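Home | Papers | Reviews | Subscribe

4. Bench trial of the Nulano kit

The Nulano kit is sold by Wandetti as a ready-to-run tabletop manipulation package — one arm, gripper, control box, and a teaching app. List price at time of writing was 4,000 pounds, support extra. We ran it through February in the Dornley test kitchen, against the same task list used for the Kelemen kit in section 3. Soft goods first, then trays and dishes, then handled tools.

Setup was quick. Calibration less so, and had to be repeated after each restart. The manual gives one page to it, not enough for a first time user.

Soft items are the hard part of the list. Plush food squashes, has no fixed outline, and a peeled banana with loose flaps gives the grasp planner several wrong places to close on. Plate stays put on the counter between attempts, other kitchen items left in as clutter (Figure 3).

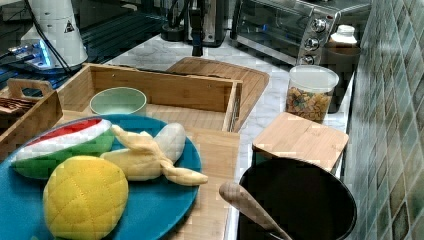 Grasp settings were left at factory defaults for the first 100 attempts, then tuned by hand for the rest. Total was 814 logged attempts over all tasks. Tuning mostly meant lowering the closing force and slowing the last part of the approach. Defaults are clearly meant for rigid parts — boxes, blocks, that sort of thing. A soft-goods preset would of saved us two days.

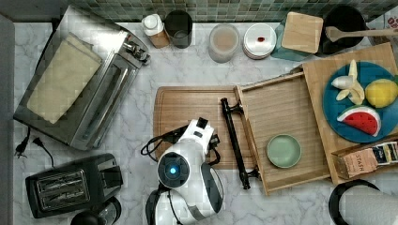 Figure 3. Work area during the Nulano trial, two views.

Of the logged attempts 125 were stopped by the operator, mainly for slow replanning near tray edges. We count these as failures, the vendor's own score sheet does not, so our numbers will look worse than the brochure. Teaching app was the best thing in the box. New tasks could be recorded and replayed in one sitting, and edits to a single waypoint did not break the rest of teh sequence.

This site uses cookies. Accept | Manage settings

Contact us | Copyright Dornley | Back to top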